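2026-09-05 工作间记录

桌面整理，第二轮。上一轮是六月做的，当时大家一致同意“用完归位”，归位的“位”在哪里却没人写下来，于是三个月后又轮到我。

先说桌子。两张白桌子还是拼在一起用，接缝这回没再垫纸片。Floarea Anghel 主张买一张整的大桌，报价单我看过了，看完以后觉得接缝挺好看的。

今天定下来的几条：

一、小东西一律不许散放进抽屉。抽屉上次清出来的内容我不想在这里复述，只说一句，有半块真面包，年代不详。从那以后，食物只留假的。香蕉和苹果归粉盘子，面包卷暂时没有固定位置，先搁在桌上靠前的地方。

二、泡沫方块分开放。紫的进白色方盒，盒壁半透，从侧面也能认出颜色，省得每次翻。黄的本来也该有个盒子，Clamia 那边的货还没到，据说再等 2 周。我对“据说”二字已经有了免疫力。

三、藤篮留空，当周转用：谁手上有不知道该放哪儿的东西，先丢篮子，周五下班前自己领走。过期不领归 Ryszard Zieliński，他什么都要。

四、带盖的圆罐不贴标签。上次贴过，撕下来留了一圈胶，擦胶花了我差不多 20 分钟，比找东西费的时间多得多。

五、深棕色木箱不再搬动，上面压着米色塑料箱，两个一起挪很不划算。木箱里头是 Prudby 时期的旧零碎，我提议扔，被 Iulian Ardeleanu 否决，理由是“将来可能有用”。这个将来我从入职等到现在。

熊猫不在清单上。问了一圈，没人认领，也没人同意收走。列为常驻。

没解决的：桌沿底下那堆黑线。我蹲下去看了 4 分钟，又站起来了。留给下周，或者留给比我年轻的人。

另外，白盒子前沿那个小凸片朝外放，方便拎。上午我自己就放反了一次，所以写在这里。

收工时桌上的摆法。有意见写在后面，别口头跟我说，我记不住。

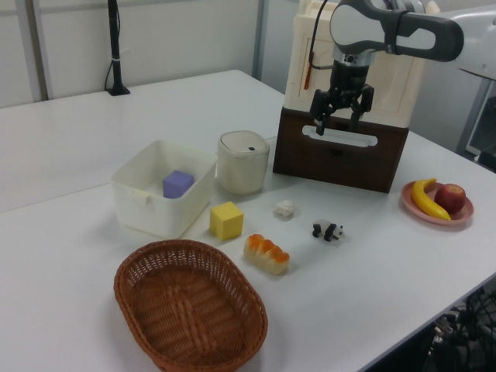 Upendo Lema：第三条我有意见。周五我不在，东西放篮子里等于直接送给 Ryszard，上次的卷尺就是这么没的。能不能改成周一中午？还有，黄方块不用等 Clamia，Drukesbridge 那间屋里有闲着的盒子，我下周顺路带一个过来，大小可能不太合适，先凑合用。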